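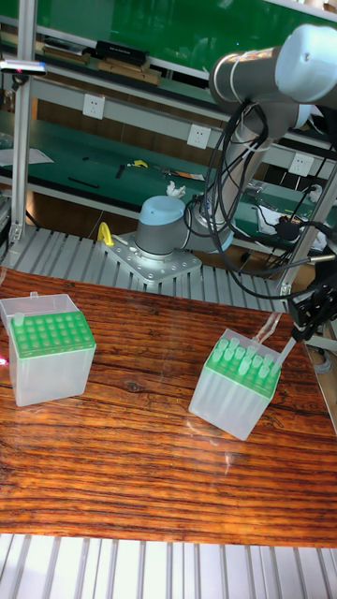

Ticket 157 – tip box cell, arm drops or misses lids
Opened by: Rakiya Effiong
Assigned: Kayode Yusuf
Status: closed, see last entry
Opened August 29, 2025

Rakiya, 8:10
Cell stopped again overnight. Message on the Kekitley screen was "grip not confirmed", step 21. Same step as last time. Restarted, ran three boxes fine, then it stopped again on a lid. No crash, no bent tips that I can find. Need this back by this afternoon if at all possible, Cillian has plates waiting.

Kayode, 8:35
Don't restart any more pls. Leave it where it stops next time so I can look at the fingers. What speed is it running?

Rakiya, 8:41
69 percent. Nobody has touched it that I know of.

Kayode, 9:20
At the cell. Notes as I go.
– E-stop tested, ok
– air not relevant, gripper is electric
– fingers tight, both screws checked with the small hex
– pads look worn on the inside face, shiny patch near the tip. Not great but have seen worse
– jogged to the lid pick by hand at slow speed. Comes in too high. Fingers close on the top edge of the lid and not on the side wall

So it gets hold of it sometimes and sometimes not. Explains why it's random.

Kayode, 9:45
Taught point for the lid pick is off in Z, and a bit in Y also. Checked the other points, the box on the right side is off the same way, left side box less so. That smells like the base or the table and not the point itself. Going to check the mounting plate bolts before I reteach anything. If you reteach on a loose base you get to do it all again tomorow.

Kayode, 10:05
Bolts on the mounting plate: all snug, paint marks still line up. Base is not the problem.
Table: moves. Push on the front right corner and it rocks. Very little but you can feel it. Who leveled this last?

Ayodele Iyamu, 10:12
Me, when we swapped the top. The old white one went and the dark wood one came in. Leveled with the feet, didn't put lock nuts back on because two were missing from the bag. Meant to order. Sorry.

Kayode, 10:15
OK, that's it then. Got lock nuts in the Balletti drawer, same thread.

Kayode, 10:50
– feet re-leveled, bubble centered both directions
– lock nuts on all feet, tight
– table no longer rocks
– wiped the top, it's glossy enough that boxes slide if there is any dust under them. Boxes are sitting loose on it!! There's no nest. One of them is always at an angle after a lid pull

Babatunde, can we get a nest or a stop of some kind? Even two strips of tape would help. The arm is placed to a fixed point and the box isn't.

Babatunde Okafor, 11:02
Yes. Kuo made corner stops for the other cell, there should be spares. Will look. Use tape for now, mark it on the sheet.

Kayode, 11:30
Taped corners for both boxes. Retaught lid pick and lid place, left and right. Saved as new version, old one kept with "_old" on the end. Don't delete the old one yet.
Dry run with no tips, slow: ok
Dry run at 30 percent: ok
Then back up to full recipe speed, first box: lid came off clean, second box: lid came off but cable bundle rubbed on the base on the way back.

Kayode, 11:40
About the cable. It hangs in loops off the upper arm and one loop comes down round the base. On the long swing it can catch on the edge of the plate. Not the cause of this fault but it will be the next ticket. Needs a clip on the upper arm and one more near the base, with slack left for the wrist. DON'T zip tie it tight to the joint, we lost a Pumex cable that way.

Cillian Cronin, 11:55
Can I run or not

Kayode, 11:58
Give me 10 min. Putting two velcro straps on for now.

Kayode, 12:20
Straps on. Swung the arm thru the whole range by hand, nothing pulls, nothing touches the plate. Ran both boxes twice, no stops. Yours. If it stops at 21 again leave it and call me.

Cillian, 3:30
Ran all of mine. No stops. One lid went down slightly crooked on the left box but it seated when I pressed it.

Kayode, 3:45
Will lower the place point a hair. Done, saved.

Open items, moved to their own tickets:
– corner stops from Kuo, Babatunde
– proper cable clips, Kayode
– new finger pads, order in September, Ayodele
– put "check table feet" on the monthly sheet, Rakiya

Closing. Cause: table feet without lock nuts, table shifted, lid pick point ended up too high. Reopen if it comes back.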